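Where Does Marwood's Recycling Go?
Gervásio Barbosa
October 11, 2002

I picked this topic because my aunt and I had a big argument over dinner about whether you have to take the lids off jars (she says yes, I never do). I figured a term project was a pretty good way to settle it! I ended up spending a lot more time on trucks than on lids, but that's how it went.

Marwood started curbside pickup in February, and before that you had to drive everything out to the Rodton drop-off yourself. I mailed a one-page survey to 369 households on the east side and got 106 back, which my teacher said was decent for a survey with no prize. Most people who answered put out cans and newspapers every time. Glass was a lot lower, and the reason people kept writing in the margin was that it's heavy and the hill on Kartha Street is steep. I hadn't even thought about hills when I wrote the questions.

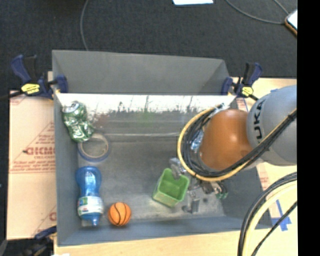
Do people have to sort their cans from everything else?
Cans and plastic bottles can go out together in Marwood, but newspaper has to be tied up or put in a paper bag, and glass goes in its own box.

That rule was the one people got wrong the most. A lot of them were still sorting the old Rodton way, with five separate piles, and a couple sounded kind of mad when they found out from my survey that they could have quit months ago. The town did send out a flyer, but it came folded inside the water bill and I only found ours because I went looking for it.

I also called Zasero, the company that runs the trucks, and a really nice lady in the office talked to me for half an hour. Their east side route has nearly 4000 stops if you count the apartments one by one. She said rainy days are the worst because wet newspaper weighs a ton.

As for the lids, she told me to take them off. My aunt has been told.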